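Bench Robot Cell: Monthly Inspection Checklist, with Comments
Site: Nomuvora, bench 22
Inspected by: Raelene Goodwin
Checked against: Doolan house rules for small arms, issue 63
Date: March 15, 2020

Results are Pass, Fail or See Comment. Last time, See Comment was used eleven times with no comment. Please don't.

1. Stopping the thing

1.1 Emergency stop within reach of the operator's chair. PASS
1.2 Emergency stop within reach of the chair people use in practice. FAIL
Comment: The chair has moved since January. The button has not. Lenni Ikonen to reunite them.
1.3 Stop tested under motion, arm holds position. PASS
1.4 Restart needs a deliberate second action. PASS
Comment: Press, twist, sigh, press again. Complies.

2. Speed and force

2.1 Speed limit set in the controller, not on a sticky note. PASS
2.2 Limit with a person at the bench: 118 mm per second. PASS
2.3 Limit with the bench clear of people: 500 mm per second. SEE COMMENT
Comment: The Vodetti controller accepts this figure without asking who is standing where. Add a prompt.
2.4 Grip force set to the lowest value that will do the job. PASS

3. Gripper and work surface

3.1 Finger pads secure, clean, no fraying or loose fibre.
3.2 Surface free of grit, swarf and crumbs.
3.3 Existing surface damage recorded.
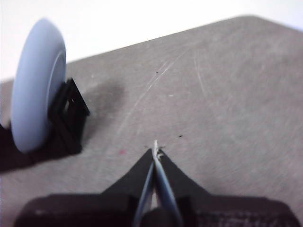 Item 3.1 is the one most often ticked from across the room, and the rule says to look at the tips from close up. Anything thin and pale sticking up where the pads meet, whether it is stray fibre or the pad itself starting to go, earns a See Comment until somebody has had tweezers to it. So, 3.1: SEE COMMENT. Under 3.2 there are a few small dark specks to wipe off, and I'd like the reddish-pink spot near the left finger gone as well. Under 3.3 the pale diagonal scratches go in the log, so that next month's inspector can't be blamed for them.

4. Objects and fixtures

4.1 Rack sits flat and does not walk when nudged. PASS
4.2 Items in the rack are held by the holders and not by optimism. PASS
4.3 Only objects on the task sheet are within reach of the arm. PASS
Comment: Fruit counts as an object if the sheet says so. It also counts as food, and goes in the bin when the task is finished. The Brirard sheet is silent on this point, so I have written it in by hand.
4.4 No cables trailing from wall sockets across the bench. PASS
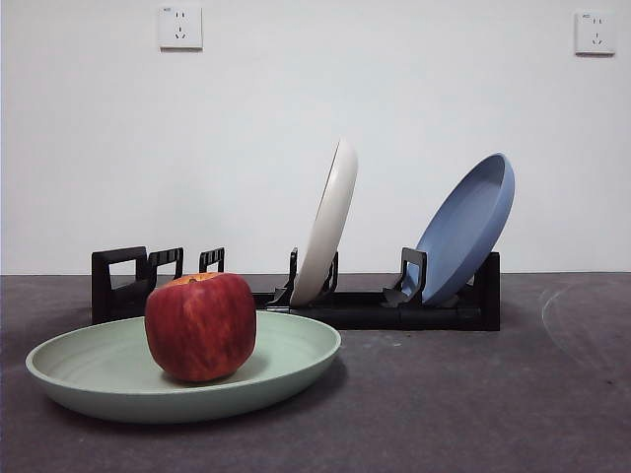 Item 4, rack and loose objects: apple on the green plate, cream and blue plates in the rack, both wall sockets free.

5. Paperwork

5.1 Risk assessment on display. PASS
5.2 Risk assessment describes this cell. FAIL
Comment: It describes a pillar drill, and describes it very well. Replace.
5.3 Operator names up to date. PASS

Actions
Lenni Ikonen: 1.2, 2.3 and 5.2.
Raelene Goodwin: 3.1 and the wipe-down under 3.2, before the next run.
Cell may be used at the 2.2 speed only until 2.3 is signed off.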